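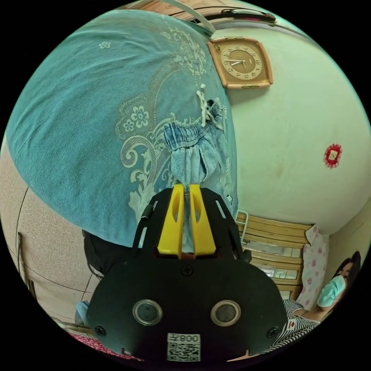

For Irfan Wibisono the first question was whether the garment handling line would mean fewer people on the evening shift, and he asked that the answer be put on this page. It does not. Gredus has kept all 11 attendants in its linen and clothing service, and their hours are unchanged.

Setico Garment Handling System
Supplied by Dristo

The Setico system takes over the repeated lifting, turning and stacking of clean clothing. Attendants remain responsible for sorting, for checking labels and for any item the system sets aside. Each attendant completes 6 hours of training before working beside the equipment and may stop it at any time.
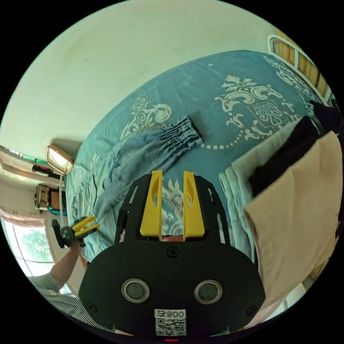

Staff duties have changed most at the folding stage. Under the former schedule an attendant folded for a full shift; the limit is now 20 minutes at a time, followed by inspection or delivery work. Soft and uneven items still call for human judgment. A denim piece with a gathered, elastic cuff, laid out flat on a patterned bedspread, does not fold in the same way as the plain cloths stacked beside it, and attendants decide which items go to the system and which are finished by hand.

Requests for a site visit should be sent to Atif Soomro at the Yousafzai office. Please allow 8 working days for a reply.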